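**Objet :** Re: [papier-glace] Wistelico, le numéro de novembre : vous l'avez reçu ?

Bonsoir la liste,

Je réponds en vrac, le numéro encore ouvert sur les genoux !

> Bonjour à toutes et à tous,
>
> Est-ce que les abonnés ont déjà leur Wistelico de novembre ? Le mien n'est pas arrivé et je ne le trouve pas non plus au kiosque de la gare. J'ai lu qu'ils avaient changé de papier et que le dossier principal était consacré à la maison Janow. Est-ce que ça vaut la peine d'attendre, ou bien c'est encore un numéro de publicités avec trois articles au milieu ? Je garde un mauvais souvenir de celui de la rentrée.
>
> Autre question, pour celles et ceux qui archivent : vous rangez les suppléments avec le numéro ou à part ?

Alors oui, je l'ai, arrivé ce matin avec un coin corné (merci la boîte aux lettres trop étroite), et oui, mille fois oui, attends-le ! Je l'ai lu d'une traite pendant le déjeuner et j'ai recommencé ce soir.

## La couverture

Un manteau rouge brique, col relevé, sur un fond crème sans rien d'autre. Le titre est passé en bas à droite, en petit, alors qu'il mangeait le tiers supérieur depuis des années. Je sais que plusieurs d'entre vous vont râler, on en avait déjà discuté quand ils avaient retiré le sommaire de la une, mais moi j'adore. On dirait les couvertures de la toute première série, celles qu'on s'arrache maintenant dans les bourses. Le dos carré est resté, ouf, et la couleur du dos suit bien celle de l'an dernier sur l'étagère.

Pour le papier, il est plus mat et nettement plus lourd : j'ai posé la bête sur la balance de cuisine, 800 grammes tout rond avec le supplément. Les noirs sont profonds, on ne voit plus ses traces de doigts partout, et ça sent l'encre comme avant. Petit bémol, les pages s'ouvrent mal au centre et il faut casser un peu le dos pour profiter des doubles pages. Je n'ai pas encore osé.

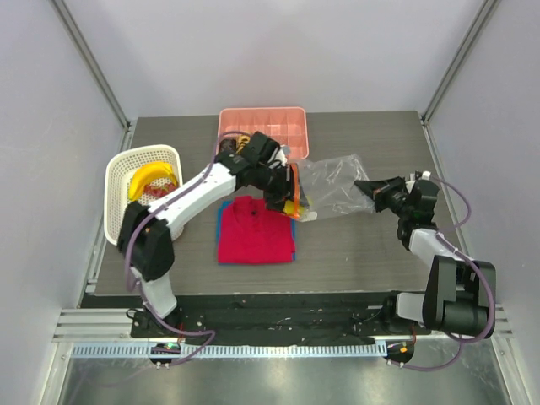 ## Le dossier Janow

C'est le gros morceau, et quel morceau ! Ils ont eu accès aux carnets de l'atelier et reproduisent des croquis de robes du soir avec les échantillons épinglés dans la marge. On voit les repentirs, les manches barrées, une note au crayon qui dit seulement « trop sage ». J'ai passé un temps fou sur une robe fourreau vert bouteille dont il existe 4 versions, la dernière n'ayant plus grand-chose à voir avec la première à part la découpe dans le dos.

L'entretien avec la cheffe d'atelier est très bien mené. Elle parle du biais, des ourlets repris la veille d'une soirée, des actrices qui arrivent avec une idée précise et repartent avec autre chose. Il y a même un passage sur la fameuse robe à plumes du gala de Flonov, que je croyais perdue : elle dort dans les réserves du musée du costume, sous la cote 3693. Si quelqu'un habite par là-bas et peut demander à la voir, je veux tout savoir !!

Mon seul regret, c'est que les photos du défilé sont minuscules, quatre vignettes par page. Avec un si beau papier, c'est dommage.

## Le reste, en vitesse

- La série mode dans le hall de l'hôtel Annamalai : du velours, des rideaux, des gants longs. Très théâtral, un peu trop pour moi, mais la lumière est superbe et la photo à l'escalier ira sur mon mur.
- Les pages beauté, rien à signaler. Du rouge à lèvres foncé, comme chaque automne.
- Le courrier des lectrices est de retour ! Deux pages entières, avec une lettre sur les patrons détachables qui aurait pu être écrite par n'importe qui d'entre nous (dénoncez-vous).
- Le cahier télé compare les tenues des jurés des concours de chant, saison par saison. C'est drôle, assez vachard par moments, et l'article rend enfin justice aux costumières. 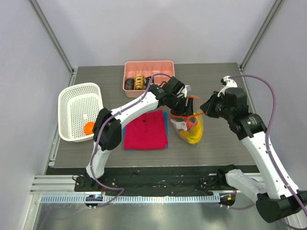
- Le supplément accessoires, agrafé à part, en petit format. Jolie mise en page, et les prix sont donnés à la fin, ce qui évite les sueurs froides dès la première page.

## Pour l'archivage

De mon côté, les suppléments restent glissés dans le numéro, juste après la dernière page, avec une feuille de papier neutre entre les deux. Avant je les rangeais à part, dans une boîte par année, et j'ai mis des mois à remettre les bons avec les bons. Pour les posters c'est différent, je les garde à plat, les plis finissent toujours par blanchir.

Et pour qui ne le trouve pas en kiosque : la librairie de Flonov en avait reçu 300 et il en restait une belle pile à midi. Ils expédient, il suffit d'appeler avant 18 h. Je peux aussi en prendre un ou deux en passant et les apporter à la prochaine bourse, dites-moi vite.

Qui d'autre l'a lu ? J'ai très envie de parler de cette robe verte. Pour moi c'est la deuxième version la plus belle, celle avec le col bateau, et je suis prête à la défendre.

Bonne lecture à tout le monde !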